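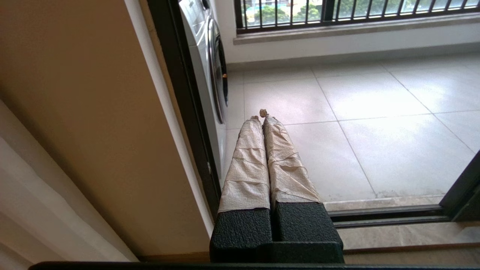 Reading time: 6 minutes

Home Residents Appliances Waste Contact

Budthorpe Residents' Handbook
Section 7: Setting up a washing machine on the balcony

7.1 Scope

This section covers placing, levelling and first use of a front-loading washing machine on an enclosed tiled balcony reached by a sliding door. It applies to all flats on the Dakamstead side. For flats with a kitchen connection, see the kitchen section of this handbook.

The manual supplied with the machine takes precedence on electrical rating, hose fittings and programme choice. Where it differs from this section, follow the manual.

7.2 Before the machine is moved

1. Measure the clear opening of the sliding door with the panel fully open. Measure between the frame members and ignore the width of the glass.
2. Compare the result with the depth of the machine, including the door rim and the hose elbows at the back.
3. Tie the curtain back on the room side, well clear of the track.
4. Vacuum the track. Grit left in the channel will mark the frame and may stop the panel closing.
5. Lay a folded blanket or a sheet of hardboard over the track and the first row of tiles.
6. Fit the transit bolts if the machine has been used before. Moving a machine without them can damage the drum suspension.

CAUTION: Two people are needed for the lift over the track. Do not pull the machine by its door, its control panel or the detergent drawer.

7.3 Positioning

1. Carry the machine over the track and set it down on the tiles. Do not drag it across the grout lines.
2. Place it with its back or side to the wall, leaving a gap for the hoses. The gap must be wide enough that no hose is pressed flat.
3. Check that the machine door opens far enough to load a full basket.
4. Check that the sliding door still runs from end to end without touching the machine.
5. Keep the window side clear. Where the window has security bars, do not tie hoses or cables to them.

Note: Balcony floors at Budthorpe are laid to a slight fall. A machine that stood level in the kitchen will need adjusting again outside.

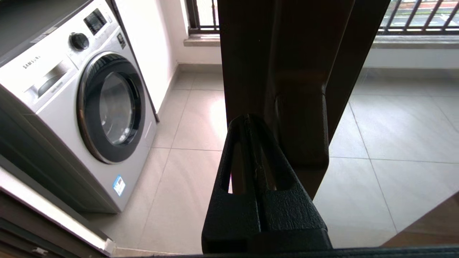 Lindsay Paewai writes that in flat 426 the machine crept towards the door during every spin until the feet were reset, and that the fall of the tiles was greater than it looked. She suggests checking the level again after the first full load. This has been added as step 6 below.

7.4 Levelling

1. Remove the transit bolts and fit the blanking caps. Keep the bolts.
2. Loosen the lock nut on each foot.
3. Place a spirit level on the top, first side to side and then front to back.
4. Turn the feet until both readings are level. Keep the feet as short as possible – a machine raised high on its feet will shake more.
5. Press down on opposite corners in turn. If the machine rocks, lower the foot that is off the floor. Tighten the lock nuts.
6. Repeat steps 3 to 5 after the first full load.

Avoid setting a foot across a grout line. Move the whole machine a little to one side if necessary.

7.5 Water and waste

1. Close the balcony stop valve.
2. Fit the inlet hose with a new washer and tighten by hand.
3. Hook the waste hose into the standpipe and secure it with the clip. Do not let it run loose to the floor drain.
4. Open the valve slowly and watch both ends of the inlet hose for some six minutes. Wipe the joints with dry tissue to check for drips.

CAUTION: Do not use an extension lead on the balcony. If the plug will not reach the fixed socket, contact Tane Maihi at the Polat desk.

7.6 First wash

1. Check that the drum is empty.
2. Put a small amount of detergent in the drawer and run a cotton programme without laundry.
3. Close the sliding door during the spin if the noise carries into the room.
4. When the programme ends, leave the machine door and the drawer ajar to dry.

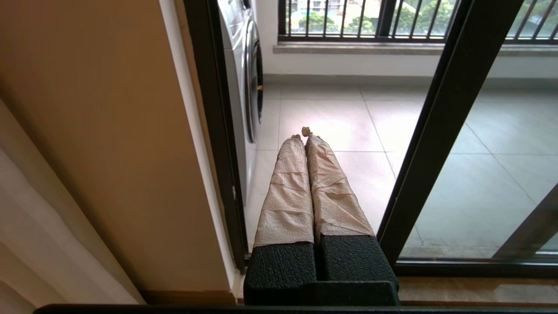

Fig. 3. Washing machine on the balcony, sliding door open.

7.7 Cold weather

From October, close the stop valve when the machine will be out of use for more than 2 days. Disconnect the inlet hose at the valve end and drain it into a bowl, then empty the pump filter. Put a towel down first – more water comes out than expected.

Previous: Kitchen connections Next: Drying racks

This site uses cookies to remember your language and building. Accept Manage settings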